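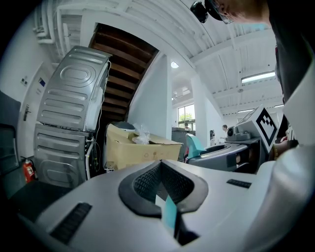 2025-10-11
By Elif Naz Kılıçarslan

Pre-session checklist, Kala tracking stack. Go top to bottom. Initial each line in ink.

1. Build number on both recording hosts reads 2326. OK.
Comment: Hayes was still on the April build. It said it was up to date, with great confidence.

2. Clocks synced, offset under 6 ms. OK on the second try.

3. Marker IDs unique across the left and right grippers. OK.
Comment: two cubes with the same ID will track beautifully, as one gripper that teleports.

4. Marker size in the config matches the printed size. FAIL, fixed.
Comment: someone typed meters into the millimeter field. We were off by a factor of 1000 -- the planner did not complain, it just planned for a very large sink.
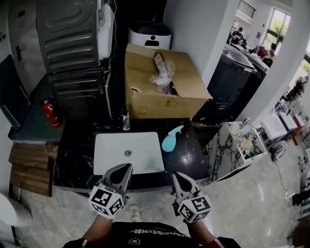 5. Pose estimate holds over shiny countertops. PASS with note.
Comment: Curner drops a pose now and then when it sees glare. Raise the rejection threshold to 40 and log every drop. Do not smooth over the gaps. They look nicer and mean less.

6. Both marker cubes stay in view at the bottom of a reach. PASS.

7. Fire extinguisher in place, path to it clear. Check by walking there.

8. Replay one short take in Metangate before recording the rest. NOT DONE.
Comment: it never is. Line stays open until I see a replay log.

Last updated: after the marker size business

Comments

tpk: Can line 4 be a unit test?
Elif: It is one. It was disabled -- see line 8 for the general attitude.
marlow_d: 40 is too strict on the Hayes host, I lose half the left hand.
Elif: Send me the log and I'll look.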